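A table against the windows, part 2: the top

Part 1 covered the floor, which drops 9 mm between the door and the window wall, and the feet I bought to deal with it. A few people wrote to ask what went on top. Most of this post is about that, with some notes on glare at the end.

Dimensions first. The clear span at the window side of the room in Dromusstead is 1,766 mm, measured at table height. At floor level it is 4 mm more, and at sill level 3 mm less. I measured it at the floor the first time and had to redo the cut list. If you are fitting anything between two fixed uprights, measure at the height where the thing will sit, at the front and at the back, and use the smallest figure.

The board came from Saragih as a stock length of 2,438 mm. One cut took it to length with a 3 mm gap at each end. The remainder became two shelves and a narrow strip that I have not found a use for. I asked for the cut to be made at the yard. Their panel saw leaves a cleaner edge than my circular saw, and the charge was less than a new blade.

Color was the only thing I argued about. Retno Manurung, who shares the room and does most of the small assembly work in it, wanted light tan. I wanted gray. Small black screws are easy to find on either. Small brass inserts disappear on tan and show up well on gray. Clear plastic bits disappear on both. We do more with black screws than with brass inserts, so tan won, and the inserts live in a dish.

Fixing. The top sits on the metal frame and is held from below with slotted brackets, eight of them, screws snugged and then backed off a quarter turn. The slots run front to back. Side to side it is located by a single fixed bracket in the middle of the rear rail, so any movement is shared between the two ends. Over the winter I logged the end gaps with a feeler gauge once a month. The largest change was 0.4 mm, in February, when the heating had been running continuously. That is well inside the 3 mm allowance, and I would probably go down to 2 mm if I did it again. Less dust would fall in.

The brackets are from Furkora. The zinc ones, not the painted ones. The paint is thick enough in the slots that the screw head binds and the slot does nothing.

Flatness. With a 600 mm straightedge I can get a 0.1 mm feeler under the middle in two places, both toward the right-hand end. At full length, using a string and two equal spacers, there is a sag of 0.7 mm at mid span. Nothing I do on the table cares about 0.7 mm over that distance. It does matter if you put down a round pen, which will find the low point given time.

I thought about a center leg and decided against it. It would have taken out the sag and also the only place to put your knees.

Cleaning. Damp cloth, then dry cloth. Isopropyl alcohol for marker and tape residue. I tested acetone on an offcut and it left a dull patch the size of a coin, so the acetone is now on the other side of the room. Tape that has been left down for more than two weeks on the sunny end leaves adhesive behind. The same tape at the other end of the table peels clean after two months. I now write the date on any tape that goes down near the glass.

Which brings me to light. The surface is smooth, and with windows directly behind it a smooth surface will throw light back at anyone working from the room side. I put a Starkeck meter flat on the table at several points one overcast morning. The reading near the glass went past 1,000 lux before ten and stayed there until after two. At the near edge it was less than half of that. On a clear day I stopped writing the numbers down at the window end. The near edge was still comfortable.
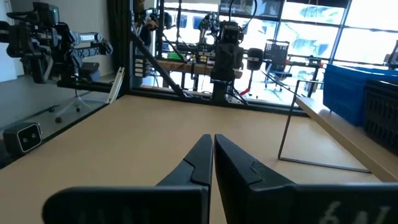 The top from above, window side at the far end. Dark rail along the back edge, black upright at left.

The back rail is dark and the top is light, and that contrast turned out to be handy. Anything pushed too far back crosses a clear line before it reaches the glass. I had planned a raised lip there and have left it off. A lip would collect crumbs of solder and cut cable ties, and it would get in the way of a sheet of paper laid flat to the edge.

Things I tried against the glare, in order:

A matte cutting mat at the back. Works, but it lifts at the corners in the afternoon and then you have a trip hazard for anything you slide across it.

Roller blinds, half down. Works. It also makes the left-hand corner by the upright too dark to read a part number in, so a lamp goes on, and the lamp produces its own reflection in a different place.

Diffusing film on the lower panes. Best of the three. The light level at the back drops a little, the bright patch spreads out and loses its edge, and the view of the parking lot is no loss. I have only done one test panel so far, applied with soapy water and a plastic card. There are two bubbles in it. I have left them to see whether they go.

Cable routing is unchanged from part 1. Nothing goes through the top. Retno has asked twice for a grommet hole near the middle and I have said no twice, on the grounds that a hole placed for this year's layout will be under something next year. Cables come over the back or along the side bar, with hook and loop ties at the point where they leave the bar. I use reusable ties throughout. Cutting zip ties with flush cutters over a finished surface is how the only scratch got there.

Weight: I had the board on bathroom scales after the cut, but it bridged the display and I could not read it. Two people can lift it. One person can tip it up on its long edge and should stop at that point.

Still to do: the rest of the film, a stop for the right-hand shelf, and a second check of the feet when the heating goes off.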